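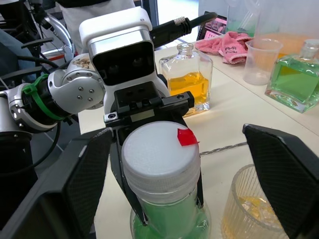

A ridged white cap on a bottle of green liquid

Screw cap

A screw cap is a lid with a spiral thread on the inside that matches a thread on the neck of a bottle or jar. You turn it one way to close it and the other way to open it, and I've been a little obsessed with them ever since I started making syrups at home in Dilley!

The important part is the thread. A short, chunky one lets the cap come off in a turn or less, while a longer one takes more twisting but spreads the pull over more of the neck. Jar lids often cheat a bit and use lugs, little tabs that slide under short ridges in the glass (try a pickle jar and you'll feel it grab all at once). 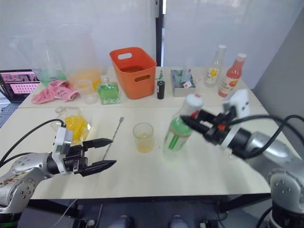 Then there's the liner, the soft disk pressed inside the top, and that's what does most of the sealing. Foam is common, and so is waxed card. When a bottle leaks I check the liner first, then the rim of the neck for chips. My friend Marisol Bautista once sent back a whole box of 12 bottles before she found a crumb of dried sugar under one liner. Oops.

The ridges around the side are called knurling. They give your fingers something to hold, and they also help the capping machines at a bottling plant get a grip. I visited the Negash plant one February and watched cap after cap go spinning down the line, 800 to a carton, and I could have stayed all day.

Child-resistant caps usually have two shells, one inside the other, and the outer one just clicks around until you push down. My neighbor Desta Abdella is 59 and says they're resistant to her too.

See also: Cork, Crown cap, Mason jar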